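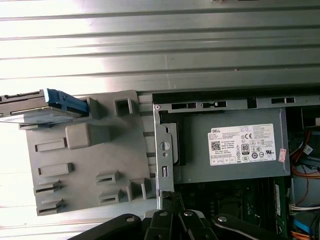 Side panel off, power supply and the gray drive bracket

tikatower wrote:
OK so I finally opened up the old Dell this Friday and I'm stuck already, lol. I want the hard drive out so I can pull my photos off it, and then maybe keep the tower going as a backup box. The drive has one of those blue plastic latches on the end. Do I squeeze it, pull it, or push it down? I'm scared of snapping it. I've got 2 towers to get through and this is supposed to be the easy one!

smadi64 wrote:
On mine you lift the blue bit and slide the drive out by it. Unplug both cables first, they're stiff. If it sticks, wiggle, don't yank. I yanked once and bought a new caddy.

tikatower wrote:
Thanks! Unplugging now. The plastic bracket has so many little clips on it that I can't tell which ones hold a drive and which ones are just for tucking cables into. I've been poking at all of them like an idiot.

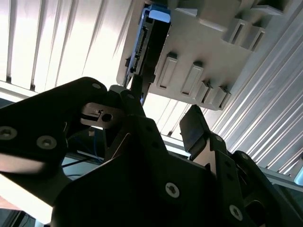 Also, does the whole gray piece come off, or is it part of the case? I don't want to take out more than I need to, but it would be nice to get at the board and blow the dust out while I'm in there.

arkness_bob wrote:
Depends on the model. A lot of them swing up or unclip. Look for a tab before you go hunting for screws.

plivfan wrote:
I'd leave it alone. Get the drive, get the photos, close it up. Every time I "just have a look" I lose the evening.

tikatower wrote:
Too late, I'm having a look :)
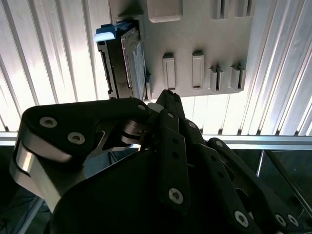 Drive in its caddy, blue tab at the top

Next question, the power supply. Is it worth keeping? It's got the 80 PLUS badge on the label and I paid 400 for the whole machine way back when, so I'd hate to toss a good part. The other tower is a Plivwood and its supply whines like a mosquito. I was thinking I could swap them over. 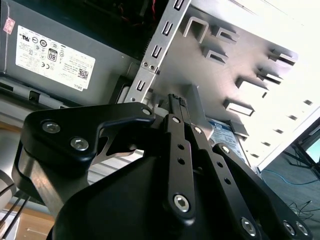 smadi64: Don't count on a swap. Dell used its own connectors on plenty of those, so check the plugs against the other board before you unscrew anything.

plivfan wrote:
Disagree a bit, adapters are cheap. But I wouldn't put an old supply in a machine I cared about. Buy new for the Plivwood and leave the Dell as it is.

arkness_bob wrote:
Old supplies are fine if they've been fine. Mine's been running since forever. Copy the photos first though, please. How many are there?

tikatower wrote:
3,160 in the main folder, plus whatever my kids dumped on the desktop. OK, photos first, then I'll check the plugs and post what I find.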